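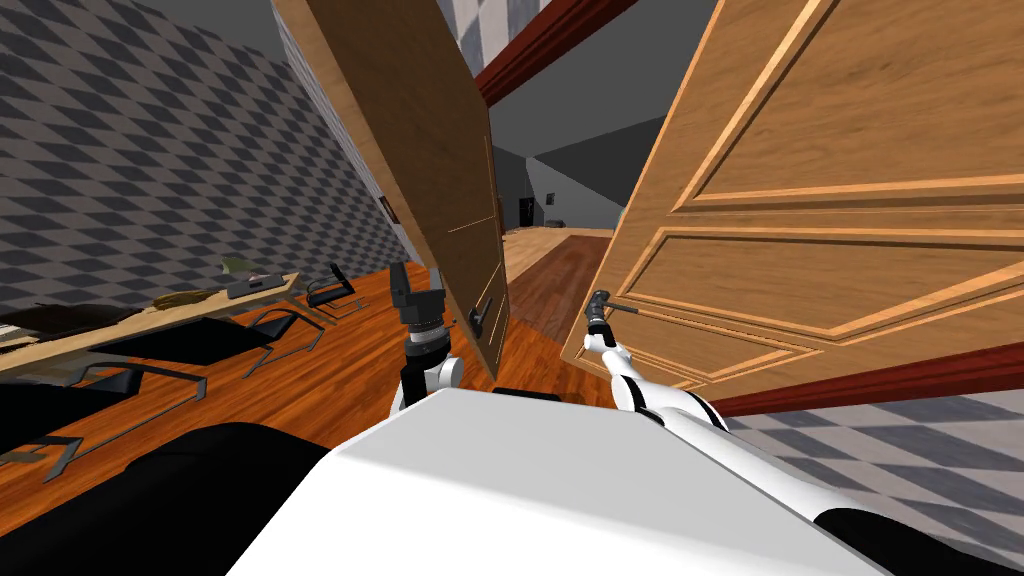 Smell from kitchen compost pail

I have a Flustar steel pail for food scraps and after 7 days it smells strong, also with the lid closed. Should I change the filter?
Posted by Starden, August 2, 2022

grillville
Empty it more often. Three days is enough in summer.

Nyamweya
The filter helps only a little if the scraps are very wet. I put torn newspaper on the bottom – two or three sheets – and let the coffee grounds drain first. Wash the pail with vinegar and dry it well, also under the rim. I changed my filter in June and it is still good.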